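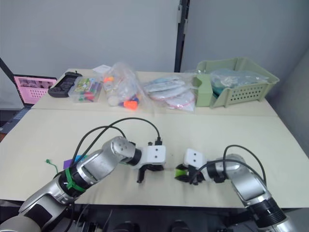 When we began pricing a two-arm setup for our little shop at Kunent, I had my heart set on the arms (who doesn't?), and I'd have spent every penny there. Do save some for the small stuff! Spare finger pads, cables and a decent table ate 66 dollars here and 757 there, and Prollside wanted its deposit in July besides.

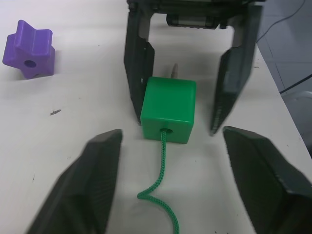 A green cube on a rope, between two grippers.

My advice is to budget for the second arm from the start, and ask about spares before you sign.

Filed under: Shop Planning

Related
Leasing or Buying at Nonasham
The Krishnan Bench, Two Years On

Back to top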